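Kedir Abera
17 Sep 2018

ok thread on the Garnine house bc people keep asking in DMs and I have the bus ride to do it

so. infill lot, narrow, long side faces west. worst possible orientation. the old plan had all the bedrooms on that side, baking from lunch on. we flipped it. bedrooms east, stairs and bath and storage stacked up on the west wall as a buffer. cheap trick, old trick

walls are compressed earth block, made on site with soil from the foundation dig. Hagos Zeleke ran the press. first batch crumbled, too much sand. second batch too wet. third one ok and we stuck with that mix to the end

did the engineer love it? no. we ended up with a concrete ring beam at each floor and he signed. fine by me – the beam gave us a nice line to hang the shutters off anyway

courtyard. everyone told us to skip it, "wasted floor area". it's 49 square meters and it's the reason the house breathes. one tree, already there, we drew the plan around it. client's mother sits under it all day, she has moved in basically

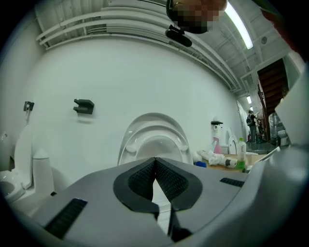

Adugna, March

going back a bit bc somebody asked about the roof. back in March we went to the tile yard out in Adugna trying to find reclaimed clay tile. needed a lot. they had 500 good ones under a tarp and a mountain of broken ones

took both. whole tiles on the street side, broken ones went into the courtyard paving, set on edge. took the mason forever and he told me so every day. looks great tho

roof is 2 layers with a gap between. tile on top, then air, then a plain metal deck. hot air slides out at the ridge. no fan. we did think about a fan. budget said no

ppl also asking about windows. small on the west, deep reveals, timber shutters. big on the courtyard side where there's shade. teh joiner wanted to do all of them the same size bc easier. long conversation

what I'd change: the stair. 2 risers too steep at the top landing bc we lost height when the beam got deeper. you feel it every time. should of caught it in the section, didnt, that's on me

also the kitchen door swings the wrong way. client says leave it. I can't look at it

and no, I won't post the cost per meter, please stop asking. depends on the soil, depends on who's pressing the blocks, your number will be different and then you'll yell at me

Hagos is doing a block making day at the Cernuvent yard next month, bring gloves and boots. he'll put up the details himself, follow him not me

drawings coming later this week if I can find the final set. folder is a mess – three files all called "final". ok my stop, more tonight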